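4.2 Who comes to a free outdoor concert, and why

The second part of the study looked at the summer series in Skutthorpe, where a local arts trust puts on free evening concerts in the park beside the old ferry landing. The bill is mostly folk and country acts, with one or two singers each season who are known from televised talent contests. We wanted to learn whether people came for the act, for the place, or for the company.

Paper forms were handed out at 11 concerts, and 666 usable forms were returned. Forms with fewer than half the questions answered were left out. Olga Bettencourt read and coded all of the open answers, and Paloma Kowalczyk coded a second set of 400 without seeing the first codes. Where the two differed, the answer was discussed and given a single code. A few answers could not be placed and were put under "other."

The most common reason for coming was that a friend or family member had suggested it. Knowing the act came second. This order held on most nights, but it was reversed at the two concerts with a television act, where many people said they had followed the singer since the show was on the air. Several of them had driven from Brorport or farther. They were less likely than other listeners to have been to the park before, and less likely to name another concert in the series that they planned to attend.

Regular listeners answered in a different way. Many wrote about where they sat, when they arrived and what they brought to eat. One woman wrote that she had "no idea who was on tonight" and had come because it was her usual evening out. We coded answers of this kind as habit - a group we had not planned for when the form was drawn up.

Weather had less effect on the answers than we expected. Two concerts were moved into the school gym on account of rain, and the crowd was smaller on both nights, but the reasons given were much the same as outdoors. Complaints about sound were more common in the gym.

The last page of the form asked how people get ready for an evening concert and what they wear to one. Clothing was mentioned often, usually in connection with sitting on the grass or with the drop in temperature after sunset. Denim was named more than any other fabric (Figure 5). Those answers are taken up again in Section 4.3, together with the notes on seating.

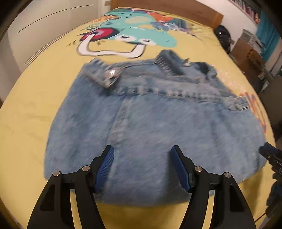
Figure 5. Light-blue denim garment on a yellow printed sheet.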